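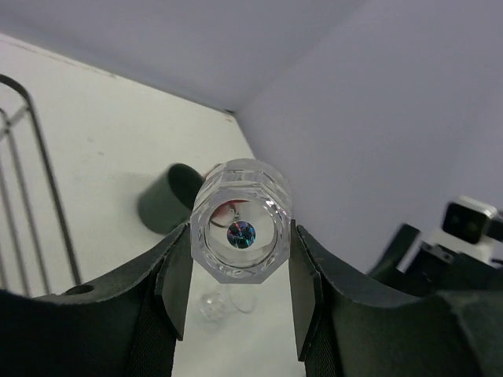
April 2023 – Skarndale, sediment basin and outlet work

Picked up the settling tests again after the gap. The last entry on these was in January, when the ground was frozen and the samples were mostly clear, so I am treating those numbers as background only.

Took grab samples at the basin inlet and at the riser after the overnight rain. Inlet turbidity 535 NTU, riser 136 NTU. Better than I expected for a basin that has not been cleaned out over the winter, but still too high to send to the lower ditch without something more at the outlet. Both samples read on the bench meter, rinsed cell, three readings each and the middle one kept. The first inlet reading drifted while I was watching it. Shook the bottle again and it settled down.

Jar tests on the inlet water, no additive. The sand dropped right away. After that the fines just hang there – same brown haze at the end of the afternoon as at lunch. Leaving the jars overnight, please don't move them. I want to look at the layer in the bottom before anyone pours them off.

Outlet protection. The stone under the discharge pipe has shifted downhill and there is bare soil showing on the left side facing downstream. Fabric is exposed and torn at one corner. Options as I see them:

Reset the existing stone by hand and add to it. Cheap, but it moved once already.
Take it all out, regrade, lay new fabric with a proper overlap and key it in at the top.
Move the discharge point to the grassed swale on the Briserow side. Flatter there, but it needs a longer pipe and we would have to ask.
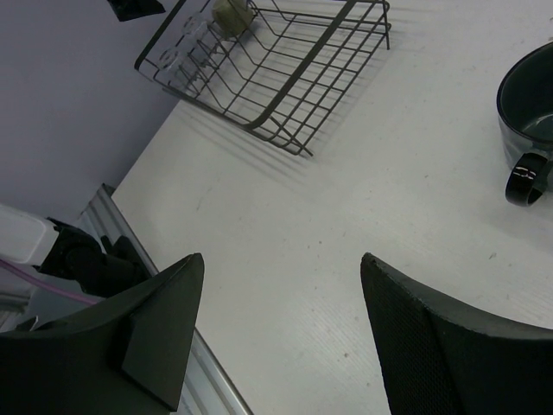 I lean toward the second. The slope at the pipe end is steeper than the drawing shows and I think the fabric was never keyed in. Will check with a shovel next time out.

Filter bags: the Kivora bag on the pump line is rated for up to 200 gallons a minute according to the tag. Our pump is under that at the throttle setting we use, but the bag was bulging at the seam by midmorning and the flow out of it was slow. Probably blinded with silt. Swapped it for the spare, so we now have no spare. Need to order 2 more. The old one is on the pallet by the gate to drain before it goes anywhere.

The Betancur pump started on the first pull. The intake was sitting on the bottom of the sump again, which would explain a lot of the silt in the bag. Tied it to the float with rope for now. It needs a proper bracket.

Perimeter ditch on the north side is fine. Two check dams have silt up to half their height and should be dug out before the next big rain. The silt fence below the stockpile is down for the length of one panel, stakes snapped off at the ground.

To do:
Order bags
Read jars in the morning, note depth of sediment
Bracket for the intake
Fix the fence panel
Find the as-built drawing for the outlet, the one in the binder is the bid set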